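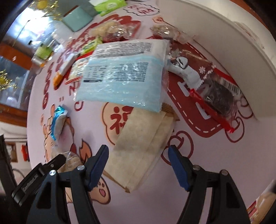 Software Engineer, Grasp Planning and Tooling (2 openings)

Flidar is hiring for the Plirkine project. We write the software that looks at a crowded tabletop and decides what to pick up first. Most demos of this sort of thing use wooden blocks on a gray mat. We have stopped believing them, our own included.

What we deal with is snack wrappers, clear bags, crinkled plastic that throws glare back at the camera, and a tablecloth covered in cartoons. Our current detector is happy to call a printed drawing an object. It scored well on our old test set of 1,857 picks, and we think the test set was too easy.

You would work on:

Separating flat print from real items
Finding the edges of see-through packaging
Planning a grasp when one package lies over another
Replay and labeling tools that people will use without being begged 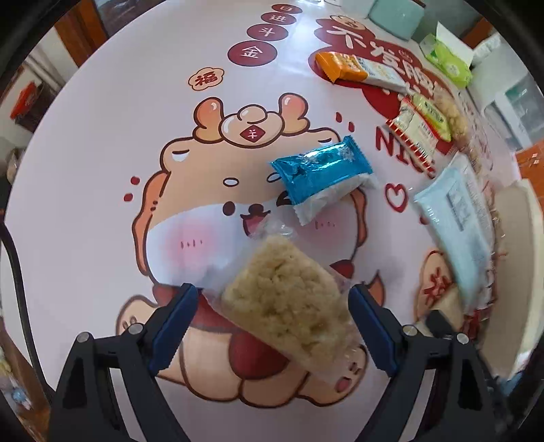 The planner runs on top of Conneely, our in-house control layer. It is old and parts of it are ugly. Please don't apply hoping to rewrite it in your first month.

What we need: 3 years of C++ or Python in something that had to run outside a lab, and the habit of asking how a number was measured. A paper is fine. A bug report you are proud of is better. If you think one big model will fix all of this by February, we would like to hear why, with failure cases.

Based in our Jirport office, with remote work two days a week. No puzzles in the interview. We give you a log of around 1,000 grasp attempts and ask what you don't trust in it.

Apply by 9 November 2019. Send a resume and a short note, no cover letter.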